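Giltix Tabletop Cover, Clear, Large: Reviewed

August 8, 2021

I have reached the age where I read the care leaflet that comes with a table. Ours ran to 29 pages and forbade water, heat, sunlight and, by my reading, dinner. So I ordered the Giltix cover, a sheet of see-through plastic sold by Fladbridge for $60, and have been eating off it since last September.

It arrives rolled as tight as a cigar and has strong feelings about staying that way. The leaflet says to let it relax overnight. Mine took most of a week, with a dictionary on each corner, and there's still a curl at the end where my in-laws sit.

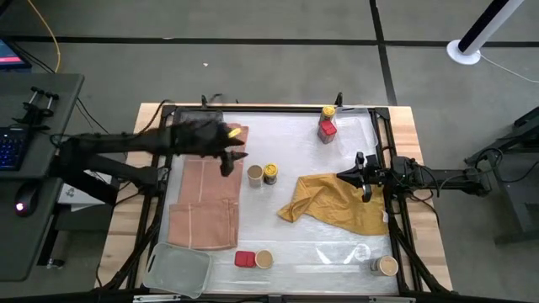 Wrinkles are the great weakness of the whole category, and the Giltix only half solves them. Thin covers are the worst. A translucent white sheet will show every slight crease as a patch of glare, while a pale butcher-block top like the one under that frame is quite handsome left bare, with a bit of oil now and then. The Giltix is thicker and lies flatter, but under the kitchen light I still get a bright stripe beside the butter dish that has the colour of a dentist's lamp.

Cleaning is where it earns its keep. Beetroot, curry, felt pen: all wiped off with a damp cloth. Red wine left a faint blush that I've decided is character. The box claims it handles up to 200 degrees and I believed it for exactly one casserole.
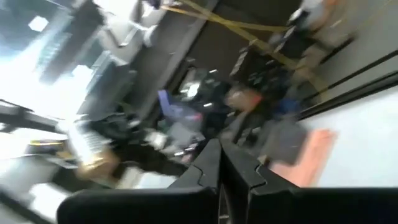

2 min read

The smell deserves its own paragraph. For the first fortnight our dining room had the aroma of a new shower curtain, and we ate on the back step -- in drizzle, once. It does fade. The cheaper Tak cover I had before never smelled of anything, but it also split down the middle at Christmas.

Trimming to size is easy with a sharp knife and a steel ruler. I used neither and have a scalloped edge.

Three and a half stars. I'd buy it again, grumbling.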